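Chapter 7
Storage, Handling and the Cost of Moving Things Twice

What this chapter covers
Why goods get handled more than they need to
Touches, and how to trace them
Fixed places and floating places
The small stockroom: the Plirwood case
Containers and hand tools
Key terms: touch, dwell, slot, fixed slot, floating slot, staging, tote

7.1 Starting point

Goods arrive. Goods leave. In between they sit somewhere, and someone has to put them there and get them out again. Most of the money in a stockroom is spent on that middle part, and most beginners look for it in the wrong place. They look at rent. They look at shelving. Fair enough, those come as bills. Handling doesn't come as a bill. It's buried in wages, in late orders, in the box that got crushed on its third trip across the floor.

Chapter 6 dealt with ordering – how much, how often, what to do when a supplier is late. We assumed there that once stock came through the door it was simply "available." Drop that assumption now. Stock that can't be found in under a minute is not available in any useful sense, and stock sitting behind other stock is only half available. Keep both ideas in mind for the exercises.

A word on scale. The examples in this chapter are small on purpose. Big distribution centers get their own treatment in Chapter 11, with conveyor layouts and the rest. But the arithmetic is the same, and it's easier to see in a room you could walk across in ten steps.

7.2 Touches

A touch is any time a person picks up, shifts, turns, opens or sets down an item or the container it's in. One pick-up and one set-down together make one touch. Sliding a box aside to reach another box is a touch on the first box, even though nobody wanted it. Students forget this one every year.

Take a carton of door hinges. Off the truck, onto the dock floor: one. Dock floor to the checking table: two. Checking table to a cart: three. Cart to shelf: four. Moved over to make room for a rush delivery: five. Moved back: six. Then picked for an order, packed, put out for collection. Nine touches for a carton that was never used for anything along the way. Four would have done.

Dwell is the time an item spends between touches. Long dwell isn't bad by itself. Winter stock dwells all summer, that's the plan. What you want to look out for is long dwell in a place meant for short dwell, such as the checking table or the aisle. Once things begin to live in the aisle, the number of touches on everything behind them goes up, and it goes up quietly.

7.3 A small case: Plirwood

Plirwood supplies fittings and garden hardware to trade customers out of one unit in Motaung. One main room, one dock door, a mezzanine that is used mainly for catalog returns. It carries 2639 stock lines, many of them tiny: washers, clips, hose joiners. Orders come in through the day with a rush before the 4 p.m. collection.

In April the firm traced a sample of 45 orders from dock to door. Every touch written down on a card that traveled with the goods. Crude, but it works, and you will do the same in Exercise 7.4. Three results to note.

First, the slow lines were not the ones people complained about. Staff blamed the heavy items. The heavy items were fine, they had a fixed spot by the door and a cart next to them. The trouble was in the small parts.

Second, small parts were being carried loose or in whatever carton was handy. Set down, spilled, sorted, picked up again. In 41 of the traced orders there was at least one touch that came only from sorting things that had already been sorted.

Third, the checking table had become a shelf. Goods dwelled there overnight, and the morning shift moved them to the end of the table so as to check the new delivery. Then moved them back. See 7.2.

The sister site in Drundow had the same stock system, same forms, and fewer problems. The differnce was floor space near the door. Not more of it – just kept clear. Staging areas only work if they are empty at the start of each shift.

7.4 Fixed and floating slots

A slot is a place with a name. Shelf 3, bay B, left side. If the place has no name it isn't a slot, it's a spot, and you can't write it on a pick list.

Fixed slot: one line, one place, always. Easy to learn. Wastes space when stock is low.

Floating slot: the next free place, recorded on arrival. Uses space well. Fails completely if the recording slips, even for an afternoon.

Most small stockrooms end up with a mix. Fast lines fixed, slow lines floating. The usual rule of thumb is to fix any line picked more than once a day, and to look again each quarter. Plirwood fixed about 1000 of its lines in the end, far more than the rule suggests, on the grounds that its part-time staff had no time to learn a floating system. You may disagree. Discussion question 3 asks you to.

7.5 Containers and hand tools

Goods rarely travel bare. They travel in something, and the something decides how many touches are needed. An open-topped container lets you see and reach the contents without opening it. Mesh or slotted sides let you see from the side as well, and dust falls through. Handles at both ends mean it can be pulled off a shelf from either direction or passed from one person to another.

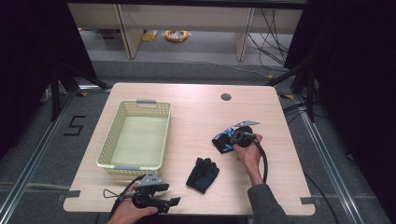

Fig. 7.2 Open-topped plastic basket with mesh-like sides and gray handles; work glove on the table to the right.

Stick to one or two container sizes if you can. Mixed sizes don't stack, don't share slots, and somebody ends up decanting from one to the other, which is two touches for no gain. The Plovitz tote chart in Appendix C lists common footprints and the shelf depths they suit. Measure the shelf first. Then the container. People do it the other way round and regret it.

Gloves belong in this section too. A pair that fits, kept at the place where the work happens. If they're kept in an office drawer they wont be worn, and a worker who is protecting bare hands picks slower and sets down more often.

7.6 Before you go on

Section 7.7 turns touches into money. You will need the hourly wage figures from Table 6.1 and a watch. Have the touch card from Exercise 7.4 filled in first, at least ten rows, or the worked example won't make much sense.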